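Weekend kitchen helpers and recipe testers wanted at Bendudel

We are looking for people who like feeding other people. Bendudel is a small community supper club on the ground floor of the old Fatton mill, and for the past few winters we have cooked a big, slow, three-course meal twice a month for whoever would like to come and sit down with us. The tables are long, the soup is generally good, and people who arrived as strangers tend to stay on far too late talking about allotments. We would love some more hands, and a few more opinions as well.

There are two ways to join in this time. You are very welcome to put your name down for both, as plenty of our present helpers do!

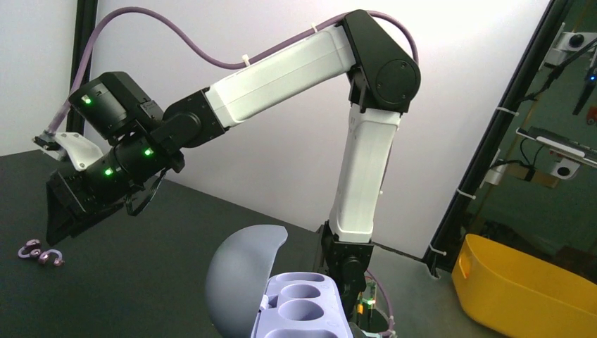

Kitchen helper (paid, part-time)

We have 4 places for kitchen helpers, starting in December and running through to the spring. You would be peeling, chopping, stirring, carrying and washing up alongside our cooks, and once you have found your feet you would be looking after a dish of your own from start to finish. A shift runs from early afternoon until the last pan is back on its hook, with a proper sit-down meal in the middle of it (we are quite strict about the sitting down).

You don't need to have worked in a kitchen before. We would much sooner have somebody who is kind and turns up on time than somebody who can turn a carrot into a rose, although if you can do that we would like to see it. You should be happy on your feet for a good stretch, able to lift a full stockpot with another person's help, and comfortable handling meat and fish even if you don't eat them yourself. If you have a food hygiene certificate, do bring it along. If you haven't, we will pay for the course and for the time you spend on it.

Recipe tester (voluntary, from home)

The second thing is our cookbook. We have been gathering recipes from our guests ever since we opened, and the box now holds 451 of them, on index cards, the backs of envelopes and in one case a paint chart. We hope to print the best of them under the title The Cozma Table, after the lane the mill stands on, and before we do that we need them cooked in ordinary homes with ordinary ovens.
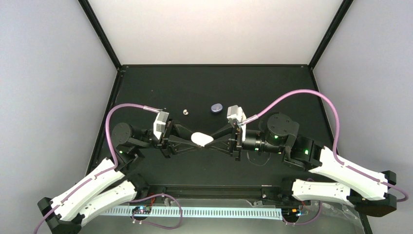

Testers receive 2 recipes a month, usually one savoury and one sweet, and we pay back the cost of the ingredients when you send in your receipts. All we ask is that you follow each recipe exactly as it is written the first time through - even when you are quite sure it is wrong - and then tell us what happened. Did the dough stick? Was the tin too small? Would you make it again for someone you wanted to impress? A page of scribbled notes is perfect, and a photograph of the plate is nice to have.

It helps us a great deal to have testers with all sorts of kitchens. If you cook on a single ring in a bedsit, or for a family of fussy eaters, or have never baked a loaf in your life, please don't be put off. Those are the very notes we are short of.

How to get in touch

Write us a letter or an email of no more than 300 words. Tell us which role you would like, which days you are normally free, and a little about a meal you remember well. It needn't be a grand one. We have had lovely letters about beans on toast.

Kitchen helpers will be asked in for a cup of tea and a trial shift, which is paid at the full rate. Testers will get a first recipe in the post. We reply to everybody, though it may take us a week or two when the kitchen is busy, so please bear with us. If stairs or steps are difficult for you, everything we use is on the ground floor, and we are glad to talk through anything else that would make the work easier.

Recent from Bendudel

Nurkumine plum cake: the card that started the box
What we cooked for the Fatton harvest supper
Booking a place at the long table
Pans, jars and big spoons: things we could use

Last updated: 2022-09-03

Contact us | © Bendudel Supper Club | Back to top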